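Xinyi Luo
2021-06-20

1/ I went to the public meeting about police audio recordings in Satadgate last night. I took notes by hand, so please forgive me if some words are not exact. I will write what I understood.

2/ The question was simple. When a person calls the police and officers come to the door, how long should the city keep the sound recording? At present it is 60 days. After that it is erased, unless a complaint is open.

3/ A woman from Dralon Street spoke first. Her brother was stopped by two officers near the bus station. He was not arrested. He asked for the recording on day 43 and received a letter that his request was "in process." When the answer came, the recording was already gone.

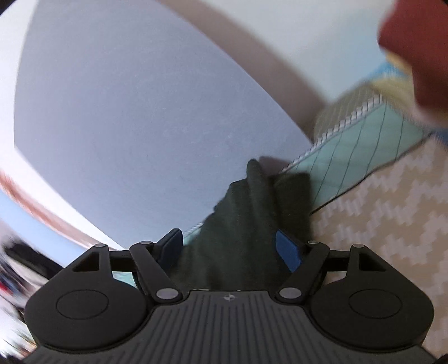 4/ The deputy chief said this should not happen, and that a request should stop the erasing. He said the clerk must mark it by hand in the Nikent system, and in this case the mark was not made. He did apologize to her, I want to be fair about it.

5/ Somebody asked how many recordings are waiting for a clerk to look at them. The answer was 2,000. There was a noise in the room after this number.

6/ The police union man was against keeping everything longer. His reason was privacy. Officers go into people's bedrooms, they see children, they see sick people. I had not thought much about this before and I think it is a serious point.

7/ But the woman answered him that her brother was on a public sidewalk. She asked for a different rule for the street and for the home. I liked this idea very much. The lawyer of the city said it would be "difficult to sort." She did not explain more.

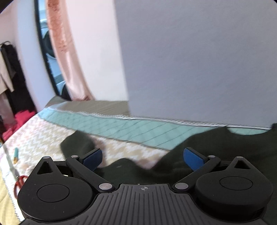
Ribbed plate and linkage arms, seen from behind.

8/ What is proposed now: keep all recordings for six months, and send a written answer to every request before anything is erased. The council will vote later in June. The text is not on the city website yet, I looked this morning.

9/ Several people asked me if you can speak at the vote. Yes, but you must put your name on the list before the meeting opens. Each speaker has two minutes. You can also send a letter to the clerk.

10/ One correction to post 4. A reader who was also there tells me the deputy chief said "a clerk," not "the clerk." So there may be more than one person doing this work. I will ask on the phone tomorrow and add the answer under this post.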